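In Praise of the Snack Shelf

Last updated: 02/07/2019

I have worked in offices with a vending machine, offices with a biscuit tin and one office (Bitia, my first job) with a locked cupboard and a sign-out sheet. I am now ready to say that the open snack shelf beats them all, and I will argue it with anyone!

A machine makes you decide before you've had a proper look. A tin hides everything under the one thing you don't like. But give people a stepped wooden organizer with open fronts and they can see the lot from across the room - the tea, the candy bars, the little packets of whatever it is the accounts team keeps finishing first.

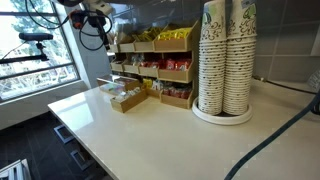 Amerley Asante
Office manager, Getinby

My favorite thing is the color. Yellow bags up top, red wrappers in the row beneath, and you know where your hand is going before you've even put your mug down. I love that the big compartments go to the big sellers, too. When we set up our first shelf I gave every snack the same space, which was silly, and the candy bars were gone by lunch while the rice crackers sat there until December.

Put it by a window if you possibly can. A pale, shiny counter with daylight and some trees behind the glass will pull people away from their desks far better than any memo about taking breaks (I have written that memo, it did nothing).

And please let the tea be a bit of a jumble. My colleague Teguh Goh wants every sachet standing in line by flavor, and we have been disagreeing over it for 2 years. I say rummaging is half the fun - you go in for peppermint and come out with something you'd never have picked!

Questions or comments? Write to the Getinby office desk. | © 2019 Getinby | Back to top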